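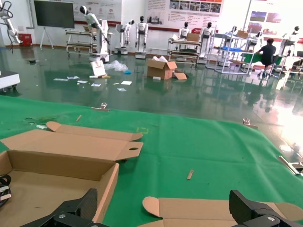
Flattening cardboard boxes: is there a correct way, and what do I do with the bits inside?

Posted by Sobia Janjua

I've been put in charge of unpacking at work, an honour that fell to me because I was at lunch when it was discussed. Everything arrives in boxes inside boxes. Some are ordinary cartons with flaps top and bottom, and those I can manage. The ones defeating me are the smaller brown ones, a sort of tray with the lid attached, held together by tabs and rounded flaps tucked into slots. No tape, no glue, no obvious way in. I've been pulling them until something gives, and what gives is usually the cardboard.

I do need to keep a few whole because we send things back to Totex for repair, and they sulk if it turns up in anything else. The rest can go. So:

How do you take the tuck-in kind apart without ripping the flaps? Does the white packing stuff go in with the card? And is there any way of doing this that doesn't leave the floor covered in labels, bags and slips of paper by four in the afternoon? The floor is shiny green and shows everything.

We have tables with green mats on them, if that helps. Our collection is through Prornosmont, who have already left one lot behind with a sticker on it.

Spyros Leka

I ran the packing bench at my uncle's firm (Leka, you won't have heard of it, it did bathroom fittings) and folded more of those trays than I care to remember. They come apart in the reverse order they went together, and the trouble is that people start with the biggest panel.

Open the lid right back first. If there's a tab with a finger hole, use the hole to lift it, don't yank the edge next to it. Then look at the two short ends. On most of these the end wall is double: it folds up, over and down into the tray, and little feet on it lock into slots in the base. Push the end wall slightly inwards at the top, ease the feet out with your thumb and fold it outwards. The side flaps trapped inside will then flop out on their own. Do the other end and the whole thing lies down like a tired dog.

The rounded flaps are only friction. Slide them straight out along the line they went in. They tear when you pull them sideways, and once one has torn the lid will never stay shut again, so for your Totex returns be gentle with those in particular.

Check each tray before you flatten it. Cables get left coiled in the corners, black ones especially, and you will not miss yours until you need to plug something in. I once watched a man go through a full cage of card for one plug.

For storing the keepers: flat, same way up, all the loose inserts for one box laid inside its own lid. Write on the outside what it's for. You will think you'll remember.

Radomir Nikolovski

just stamp on them

worked for me for 3 years at Grernatia, only had one complaint and it was about the noise

Tihomir Obradović

Seconding Spyros on the order of things. I can't second Radomir, but I admire the commitment.

On the white packing material, it depends what it is. If it tears like paper and goes soggy under the tap, it will normally go in with the card. If it squeaks, stretches or crumbles into beads, it won't, and that may be what earned you the sticker. Ring Prornosmont and ask, as they all have their own views. Clear bags go separately wherever you are.

For the floor, I'd stop opening things on it. Put the delivery carton on the ground next to the table if it's heavy, but do the small boxes up on the mat, with an empty carton beside you for bags and another for paper. Instruction cards and booklets get their own envelope straight away. Ours used to get propped up somewhere sensible and were next seen in August, behind a radiator.

Labels can usually stay on the card. Peeling them off is how they end up on your shoe.

Sobia Janjua

Thank you, all three. I did 4 trays Spyros's way this morning and tore only the first, which I'd started before reading the bit about sideways. Radomir's method is being held in reserve. Have rung Prornosmont and am 629th in the queue, or possibly that was the extension number.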